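Ernby Table Cover, Black
Purau Home / Kitchen and Dining / Table Covers

Matte black cover for rectangular tables with rounded corners. Sold as a single piece. Bowls and containers are not included.

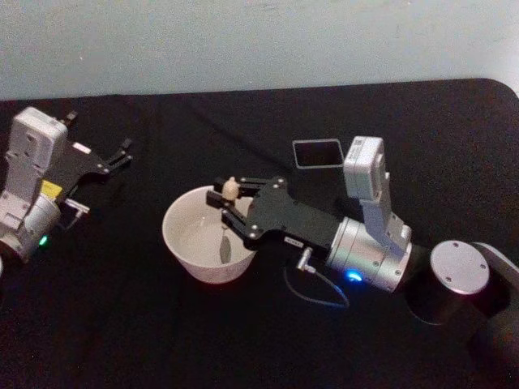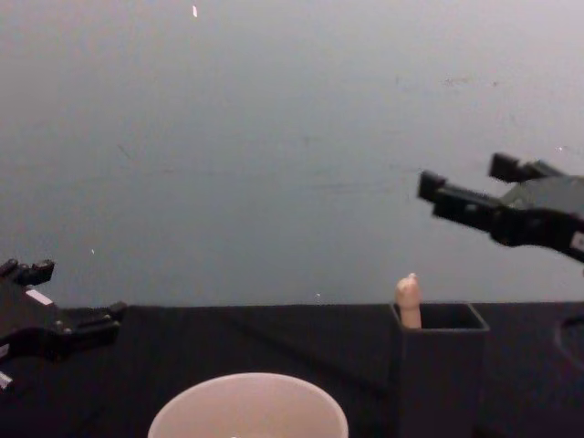
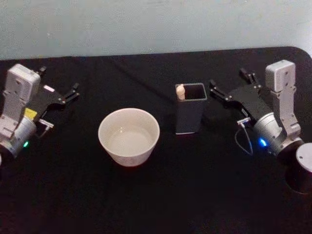
Specifications
Item: Ernby
Color: black
Finish: matte, unpatterned
Composition: polyester, woven
Weight: 200 g per square meter
Hem: double stitched, 2 cm
Drop: 42 cm on all sides
Pack quantity: 1

Fitting
Measure the table at its longest and widest points. Add twice the drop to each figure and choose the nearest larger size. Corners with a small radius need no trimming. Lay the cover over the table with the hem side down, center it, then pull from opposite corners until the top lies flat. Fold creases from packing relax with use. They can also be removed with an iron on the low setting, applied to the underside.

Care
Machine wash cold with dark colors. Do not bleach. Line dry. Lint and crumbs show on black fabric; remove with a damp cloth or a lint roller. Place a trivet under hot dishes. The cover is not heat resistant and is not waterproof.

Related items
Hoxha underlay, felt, for use beneath Ernby covers
Nitia runner, narrow, black or gray

Ordering
Ships folded in a flat carton. Orders of over 600 pieces are quoted separately. Unwashed covers may be returned in the original carton. Custom sizes are cut to order and cannot be returned.

Page last revised 11/13/21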